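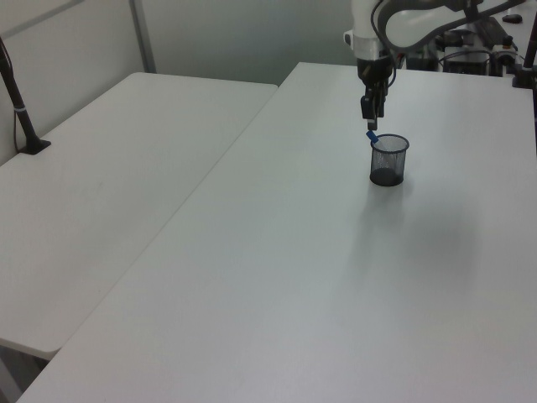 Review: Diline 2, a correction-based training method for insertion and retrieval tasks

Diline is a method for training manipulation policies from short human corrections instead of full demonstrations. The second version was released in January by Zerrin Kırmızıgül and Selim Dursun, together with code, a set of pretrained weights and a 10-page report. I have used the first version for small-part handling and upgraded the same week. The remarks below cover setup, training, results on one task family, and the parts of the report I would treat with care.

How it works

The operator records a small seed set by teleoperation. A base policy is trained on it and then run. When the policy drifts, the operator takes over, moves the arm back to a usable state, and hands control back. Only the takeover segments, plus a short window before each one, are added to the training set. Version 1 weighted all corrections equally. Version 2 scores each segment by how far the policy's predicted action was from the operator's action, and discards those below a threshold. The threshold is set per task and is the one parameter that needs real attention.

Setup

Installation took an afternoon. The camera configuration expects one fixed view of the workspace and one view from head height, with both streams synchronized to the arm's joint readings. The calibration script is strict about timestamps and exits without a useful message if one stream lags. The logging tool, Hikley, is bundled. It writes large files but it does not drop records, and its playback window is a clear improvement over the old one.

Task

I used a mesh pen cup on a plain white table, with one item in the cup. The policy has to locate the item, close on it, lift it clear and set it down beside the cup. It is a useful test for this method. The cup is light enough to slide or tip if a finger touches the rim, and the usable grasp changes with how the item leans. A tall pen gives the gripper a generous target. Short items are the difficult case, as the rim hides most of the item from a low viewpoint and the fingers have to enter the cup. 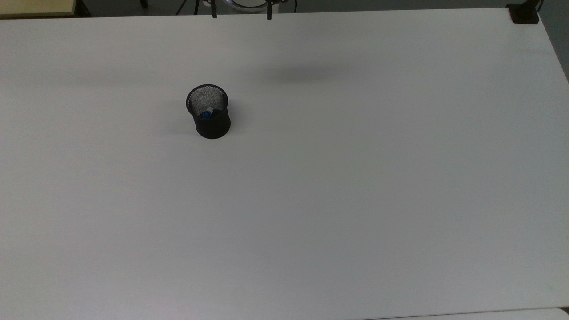

Head-height view of the workspace. The item in the cup sits low, mostly below the front rim.

Results

I trained on 55 seed demonstrations and then ran 2 rounds of corrections. After the seed set alone, the policy handled tall items acceptably and failed on most short ones. The usual failure was a descent slightly off center, ending with a finger on the rim. After the first round the approach was visibly straighter. After the second, rim contact was rare with tall items and occasional with short ones.

The gain came almost entirely from corrections made in the last part of the descent. I retrained with early-approach corrections removed and saw no loss worth reporting. The report claims that corrections are useful across the whole trajectory. My data do not support this, at least for a task where the free-space motion is trivial.

Scoring behaves as described with clean teleoperation. It is less reliable when the operator is hesitant. A slow, wavering takeover produces large action differences and is scored as valuable, although it teaches the policy to waver. Filtering these segments by hand in Hikley solved the problem but added an hour per round.

Comparison with other methods

Işık, which I used before Diline, needs full demonstrations throughout and reached a similar level on tall items with much more operator time. On short items it was worse. Clestport is easier to install and has better documentation, but has no correction stage, so a policy that fails in one specific region can only be fixed by recording more of everything.

Limitations

The report tests one gripper type and one lighting condition. Mesh surfaces are not discussed, and the depth estimates I logged on the cup wall were noisy. There is no force input. A policy that touches the rim has no direct signal that it has done so until the cup moves in view. Support for force data is listed as planned.

Verdict

Recommended for contact-sensitive tasks in which failures cluster in one phase of the motion. Users of version 1 should upgrade for the scoring and for Hikley playback, and should retune the threshold before the first correction round, as the old default keeps too many segments.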